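The Ferry to Leltside

The ferry to Leltside leaves when the captain has finished his tea. I learned this in my first September on the island, when I stood on the wharf with one suitcase and a letter from the Selholm post office offering me the position of night sorter.

The work was simple. The letters came in grey bags and I put them into pigeonholes, one for each street. There were 100 pigeonholes and 99 of them had a label. The last one, low in the corner, had none, and my supervisor said only that I should leave it alone.

For some weeks I obeyed. Then a letter came with a street I did not know. It was addressed to 1171 Ultia Road, and there is no Ultia Road in Selholm. I looked on the map behind the counter, and I looked in the old directory, which smelled of mould and biscuits. In the end I put the letter in the hole without a label and went to make myself a cuppa.

When I came back it was gone. The door was locked and my supervisor was at home in her bed. 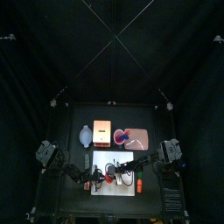 Who had taken the letter from the pigeonhole?

It was the captain of the ferry, who had kept a key to the back door for thirty years and came in every night in his socks.

I caught him on the ninth night, because the colour of his coat gave him away - a yellow coat is a poor choice for such work. He was not ashamed. He sat down on a mailbag and explained to me that Ultia Road had been on the far side of Leltside, before the sea took it. The people had moved away to the mainland, to cousins and to rented rooms, and he was the only one who had written down where each of them went.

"And the number?" I asked. "Were there so many houses?"

"There were nine," he said. "They liked big numbers."

He showed me his notebook. The pages were soft like cloth, and beside every family he had written the new address, then crossed it out, then written the next one. Beside some of them he had written nothing more.

I asked him if I could help. He thought for a while and looked at my shoes.

"You will have to take those off," he said.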